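From: Violeta Figueroa
Date: 11 Jul 2018
Subject: Re: The Darkinitz ending

> I watched the restored version and still don't see why
> people call the last reel a cheat. The brother signs the
> deed, the father leaves, and the film stops. What else
> was Zúñiga supposed to do with it?
>
> Also, does anyone know which cut Ronton put on the disc?

The Ronton disc has the longer cut. I compared it with my old Prolus tape in May and there are two scenes on the disc that the tape lacks, both of them in the town hall. The second one matters, as it shows the clerk reading the deed aloud before the brother arrives. Without it you could think he signs without knowing what it says.

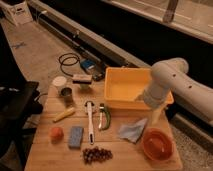 As for the ending, I don't think it's a cheat either, but I understand the complaint. The first hour is shot like a courtroom picture, with a verdict promised, and then we never get one. Zúñiga holds on plain things instead: the father's coat, the stove, the kitchen table. It's the same kind of pale planked wood as the table here, with a shallow red-orange bowl near the corner, and in the film the bowl is where the keys get left. He goes back to it up to 13 times by my notes, and by the last shot the keys are gone.

That seems to me a fair way to tell us who kept the house. You do have to be watching for it, and on the tape the picture was too dark to see inside the bowl at all. 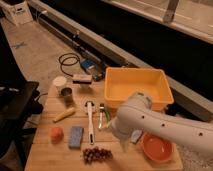
The yellow bin and the bowl, with the arm over the table.

On the print run, the slip in my copy says 3,658, so it shouldn't be hard to find one used. The subtitles are better than on the tape - the lease and the deed are no longer translated with the same word - but the booklet essay gives away the ending on its first page. Read it afterward.

Violeta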